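Unit 4 handout: buying a hand
Instructor: Revathi Acharya
Bring the printed quote. The one on your phone doesn't scroll sideways and you will miss the column with the prices in it.

## Where we are

Last unit you specified an arm. This unit you attach something to the end of it, and you find out that the arm was the easy purchase. The vendor under review is Brisent, which sells a jointed hand as part of what it calls the Kolia bench package. The package goes to labs that want small glassware moved by something that doesn't take lunch.

We are reading it as buyers. You may admire the brochure in your own time.

## What the package includes

From the quote, in the order Brisent lists it:

- the hand, with mounting plate and one cable
- a software license for 16 months (yes, 16; ask them)
- a grasp library, "ready to use"
- 2 remote setup sessions
- a carrying case, which has its own page in the brochure

Sold separately: the arm, the emergency stop, spare fingertips, and anything to do with weighing. The spare fingertips are on page nine under "Lifestyle." I have no explanation for you.

## Reading a spec sheet without being charmed

**Payload.** The sheet gives 700 grams. Look for the grip type. A hand that holds a weight hooked over its fingers may not hold the same weight pinched between two of them, and glassware is mostly a pinching and wrapping business. Brisent gives one number and no grip. Write down the question you would send them.

**Repeatability.** This belongs to the arm, though the sheet prints it under the hand. A very repeatable arm will return to the wrong place with great loyalty.

**Grasp library.** Ask which objects, what sizes, and who did the grasping. "Beaker" is a family of objects. So is "bottle," and the Brisent library has one of each.

**Cycle count.** The sheet reports 749 cycles in the endurance trial. It doesn't say what a cycle was. Opening and closing on air is a cycle. So is picking up a full beaker, moving it, and putting it down without making a puddle. I know which one I would rather run if I were selling hands.

**Support.** Setup sessions are remote and run on Brumedton office hours. Work out what those are in your own time zone before you decide that support is included.

## The weighing task

Our test for the review is to pick up a beaker, set it on the scale, let go, wait for the reading, and take it off again. It is dull work, and for that reason it is a good test. Each part leans on a different line of the spec sheet:

1. **Approach.** The fingers have to get around the beaker without nudging it. Watch the thumb side. Most bad grasps are already bad before anything closes.
2. **Hold.** Enough force to keep the glass, and not so much that you are shopping for more glass. Note whether the force is something you set or something the software picks for you.

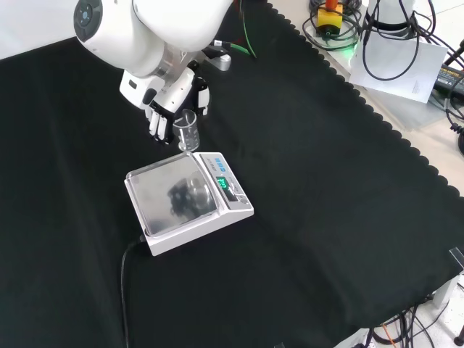

3. **Place.** The pan has a raised rim, so the beaker has to come down from above. Sliding it in from the side is how you learn what the rim is for.
4. **Release.** The fingers should open without dragging the beaker along. A hand still touching the glass is also being weighed, at least in part, and the display will report the result with complete confidence.
5. **Wait.** Let the digits settle. Students hate this step, and so do demo videos, which tend to skip it.

Score each step on its own. One pass or fail for the whole run tells you very little about what you are paying for.

## For your write-up

Two pages, addressed to a lab manager at Rai who has money for one purchase and no patience for adjectives. Say whether you would buy the package, buy the hand alone, or wait until November, when Brisent promises a revised library – the brochure says "expanded," so ask by how much. Attach your list of vendor questions, with the payload one first.

The carrying case may be mentioned once.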